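**From the demonstration group: the simulated kitchen is open**

Since May we have collected most of our demonstrations in simulation, and many colleagues at Wurinlow have asked me how it goes and whether they can try. Yes, you can try. I will write down what we do now, what works and what still makes us tired.

The set-up is simple. You sit at the desk by the window, you take the hand controller, and the gripper on the screen follows your wrist. The trigger closes the fingers. Everything you do is recorded as one demonstration, from the moment you press the start pedal to the moment you release it. Later the Skusov training job reads these recordings and tries to learn the same behavior. It doesn't know what you wanted, it only knows what you did, so if you hesitate for a long time above the table, the policy will learn to hesitate too.

At this moment we have 1,334 accepted demonstrations. The target for the first training round is 3,000, and I would like to reach it before the real arm comes back from repair. Each operator session is 26 minutes long and then you must take a break, please. We tried longer sessions in the beginning and the recordings from the last part were poor. People start to rush, and they close the fingers before the hand has really arrived.

The task most of you will get is the bowl. It sounds easy, but a wide bowl can't be taken across the middle with our gripper, the opening is too small. You have to take it by the wall, with one finger outside and one finger inside, and then lift.
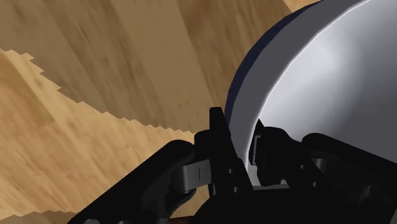
New operators usually approach too fast and too low. The finger then pushes on the rim and the bowl slides away over the table. My advice is to stop a little before the rim, turn the wrist until both fingers follow the curve of the wall, and only after this go down. When you look through the wrist view, the gripper itself hides a good part of the bowl, and you can't judge the depth well. Change to the side view with your left thumb. It costs you one second and it saves many failed grasps.

Please also don't correct a bad grasp by shaking. If the bowl hangs crooked, put it down, open, and take it again. A calm second try is a useful recording and we keep it. A shaken bowl we must throw out, and it is Kadri Sproģis who has to find it by watching the replays. She has been very patient with us.

There are 2 known problems. The first one is the contact model: with the default Diltano settings the fingers sometimes sink a small distance into the wall of the bowl, and the grasp looks stronger than it would be in real life. We made the contact stiffer last week and it is better, but the simulation runs slower on the old computer. The second one is the light. We change the direction of the sun between recordings so that the policy doesn't depend on one kind of shadow, and some positions are quite unpleasant for the person who drives. If the shadows disturb you, skip the recording with the red button – it isn't counted against you.

I was asked also if simulated demonstrations are really worth something for the real robot. I think yes, for the approach and the placing of the fingers. For the lifting I am less sure, and we plan to mix in real recordings, guided by hand, when the arm is again on its table. The Schwaiger room is reserved for that work.

If you want a session, write your name on the list next to the desk. Thursday afternoon has the most free places. You don't need any experience with robots, and the first session is only practice, so nothing from it goes into the training set. Bring your glasses if you use them for the screen.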